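Counting Kitchens: How Vonora Gathers Its Examples

A robot that is meant to work in homes needs practice in homes, and practice is slow. The Flonevness project, run by the automation firm Vonora, does most of its early collecting in software. Operators drive a simulated arm through household tasks, and each attempt is stored as one example for the learning system.

The current set holds 1,631 attempts across 12 kitchen layouts. Each one pairs camera views with the commands sent to the arm at the same instant. One view comes from the gripper itself. Another looks at the arm and the appliances from the room. The two are stored with a shared clock, and an attempt with a gap in either stream is dropped before training.

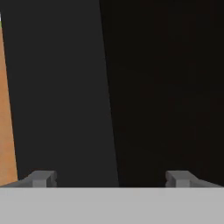
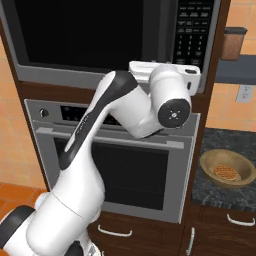 What the two views are for

The wrist view carries little context. Close to a cabinet or an appliance, it may contain only the fingers and a few flat areas of color. It is still the better source for the last part of a reach, when small errors in position matter most. The room view supplies the rest: which appliance the arm is near, how the joints are bent, and where the counters begin.

Early models were trained on the room view alone. They reached the correct appliance but stopped short of it or pushed against the door. Adding the wrist view reduced both faults, at the cost of longer training runs.

Sorting the attempts

Reviewers give every attempt one of 3 labels: complete, partial or failed. Partial attempts are kept, as they often contain a clean approach followed by a poor grasp, and the approach can be cut out and used separately. Failed attempts go to a second store, called Ostavell, which is used only to test whether a model can recognize its own mistakes.

Ostavell now contains 397 attempts. Microwave and oven tasks account for a large share of them. Handles and buttons require the arm to line up with a narrow target, and operators working from a screen tend to misjudge depth.

The next round of collecting begins in February. It will vary the lighting and the height of the counters, and will record the operator's pauses, which the present format discards.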